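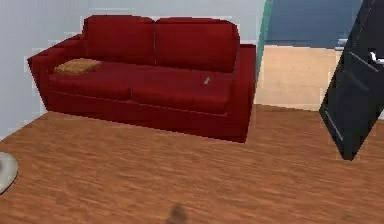

Trostau Upholstery Cleaning: Frequently Asked Questions

What does the cleaning code on the label mean?
W means water-based cleaners are allowed. S means solvent only. WS allows either, and X means vacuum only. The label is usually under a seat cushion or on the underside of the piece.

There is no label. Can you still clean it?
Yes. We test a hidden spot first and check it for bleeding and shrinkage. If the fabric fails both the water and the solvent test, we vacuum it and do nothing else.

How long does drying take?
Allow five hours for flat-woven synthetics and overnight for cotton or velvet. Removable cushions should stand on edge, with a gap between them.
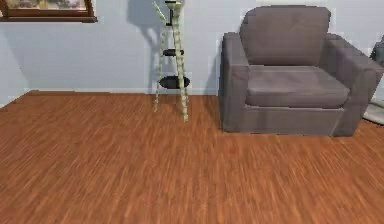

Keep a window open or run a fan during that time. Do not point a heater at the fabric, and leave throws and covers off until the seams are dry to the touch.

Do I need to move furniture?
Please clear 2 feet on each open side. We do not move pianos, aquariums or anything fixed to a wall.

Which areas do you serve?
Trostau, Trarow and Stinudum. Trarow bookings carry a travel charge, shown before you confirm.

Can I clean a spill myself before the visit?
Blot with a white cloth. Do not rub, and do not use dish soap, as the residue attracts soil. Tell us what was spilled and what you put on it.

How do I cancel?
Use the link in your booking email by noon the day before. Later cancellations forfeit the deposit.

Last updated Monday, May 31, 2021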